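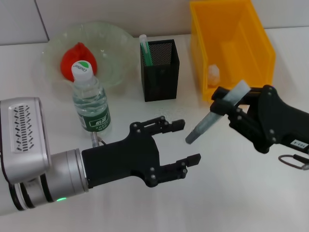 Hi all,

I've been meaning to answer Rawan since Tuesday and kept getting pulled away, so sorry if half of you have already weighed in off-list.

Rawan Chamoun wrote:

> I'm setting up a worktable for small stuff (pens, cutters, sample tubes, the odd craft thing) and I can't decide between drawers and open containers. Drawers look nicer but I lose everything in them. I also have no idea what to do with the tubes once they've been used. Do they get a spot on the table or go straight to the sink?
>
> Also, does anybody still have the Finex catalog? Mine went out with the recycling.

Open containers, all the way! I had a Dresis drawer unit under my table for years and it was where glue sticks went to die. When I finally emptied it I found four tape measures, and I'd bought every one of them because I couldn't find the last one.

My whole setup now is a white tabletop against the wall with the containers along the back. There's a black mesh pen holder, a yellow stacking bin with an open front, and a big clear glass bowl for soft, light things like pom-poms. The glass is great for that – you see what's in it from across the room and don't have to dig. The mesh one is tall, so short pencils vanish in it, but pens and brushes are fine.

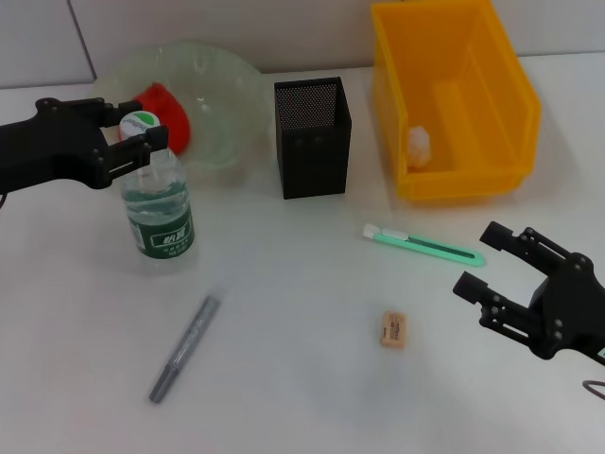

> Is an open-front bin any good for little things, or do they just roll out?

The sloped lip at the front holds back most things, as long as you don't fill the bin past it. Beads and loose screws I'd still put in a jar with a lid first. The one real drawback is that people use it for trash, and I fish tissues out of mine every week.

On the tubes, I'd send them straight to the sink. They're hard to clean once stuff dries in the rounded end, and lying flat on a table they roll. If you need to keep one out for a while, stand it in a rack and put a label on it before you walk away. I say this as someone who once kept a greenish mystery tube until February.

Oh, and the utility knife. I know it's handy in the middle of the table, but slide the blade in every time and give it a home in the pen holder. I'm bad at this one myself.

I do have the Finex catalog, the fat one, and the bins are on page 137. I can bring it to the next Salameh swap or stick it in the mail – just send me your address off-list.

Has anyone tried hanging the yellow bins on a rail? I'm tempted, but I rent and the landlord is funny about holes.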